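**Usthorpe ware** is a type of glazed earthenware made for the home, mostly vases, lidded jars, jugs and shallow bowls. It takes its name from Usthorpe, the village where the first kiln stood. Later pieces were made at Plornar, and collectors count both as Usthorpe ware, though the two are easy enough to tell apart once handled.

*Article needs work. Section on marks is incomplete. Last checked October 29, 2020.*

## Name

The name was first used by dealers. The pottery itself sold its goods as Tranddale Pottery, after the valley, and that name is on the early price lists. "Usthorpe" was a shelf label at first, then a catalogue heading, then stuck. "Tranddale ware" is still seen in older sale lists and means the same thing. Not to be confused with Tranddale brick, a red building brick from further down the valley.

## Clay and body

Local red clay, dug by hand from a pit behind the kiln. Quite coarse. Fires to a warm brown, darker where the kiln ran hot. Small white specks are common in the foot ring and aren't damage — they're bits of lime left in the clay. Larger ones sometimes pushed through the glaze and left a pit. Pieces with lime pits were sold cheap as seconds and many of them survive, probably more than the firsts.

Plornar pieces use a bought-in clay, paler and much smoother. The walls are thinner too. A Plornar jar weighs noticably less than an Usthorpe one of the same height. 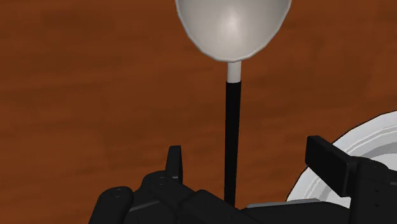
The body was thrown on the wheel for round shapes and pressed into moulds for the square vases. Handles pulled and stuck on by thumb. The thumb mark at the bottom of the handle was left in on purpose at Usthorpe, smoothed over at Plornar.

## Glazes

There are 3 main glazes.

- **Moss** — a dull green, thick, often pooled at the base. The commonest.
- **Oat** — cream with fine brown crackle. The crackle was rubbed with strong tea after firing to bring it out, so the colour of the lines varies from jar to jar.
- **Slate** — blue-grey, matt. Only on vases and the largest bowls. Hard to get right in the old kiln, many came out streaky.

A yellow glaze turns up on a few small jugs. Test pieces, most likely. No yellow appears on any price list.

Oat was dropped for a time after the move to Plornar, then brought back by request from shops. The later Oat has a wider crackle and a whiter ground. Dealers call it "second Oat".

## Shapes

The shape book lists 32 shapes, of which the following are met with most often:

| Shape | Usual glaze | Notes |
|---|---|---|
| Shoulder vase | Moss, Slate | Narrow neck, wide shoulder |
| Ginger jar | Oat | Lid often missing or swapped |
| Square vase | Slate | Moulded, seam at two corners |
| Posy bowl | Moss | No foot ring |
| Ross jug | Moss, Oat | See below |

The **Ross jug** is the best known. Squat, with a wide lip and a handle set low down. Named after the shop that ordered the first batch, not a place. It was meant for the kitchen but was mostly bought for the mantelpiece, and unused ones are common for that reason. It pours badly. The lip was reshaped at Plornar, longer and more pointed, which helped a bit.

Ginger jar lids weren't made to fit one jar only. A loose lid is normal and doesn't mean a marriage of two pieces.
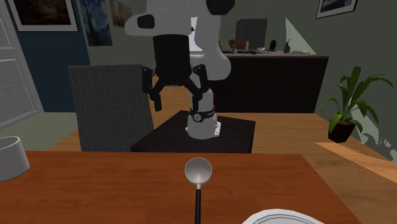 ## Marks

Usthorpe: a U in a circle, pressed into the base before firing. Often filled with glaze and hard to read. Shape number scratched beside it by hand.

Plornar: printed mark in black, PLORNAR in capitals, shape number underneath. Seconds have a line scored through the mark.

Some pieces have no mark at all. Posy bowls especially, as there's little room. Paper labels were used on gift-boxed jars but rarely survive.

## Numbers made

The only firm figure is for Slate vases, 367 in total, from the glaze book. The Ross jug is usually put at 2,000, which comes from an order sheet and may not be what was delivered. Nothing reliable for Moss or Oat.

The kiln was fired monthly except in July, when it was left cold for repairs.

## Collecting and care

Moss is cheap and easy to find. Slate costs a good deal more, and a square vase in Slate without streaks is the one most collectors want. Chips to the rim matter less on Usthorpe pieces than on Plornar, where the pale clay shows up badly.

Earthenware is porous where the glaze has crackled. Oat vases will weep if filled with water and can leave a ring on furniture, so a glass liner is normaly used for fresh flowers. Dried stems are fine. Wipe with a damp cloth. Soaking darkens the crackle lines and it can't be undone.

## See also

- Tranddale brick
- Crackle glaze
- Ginger jar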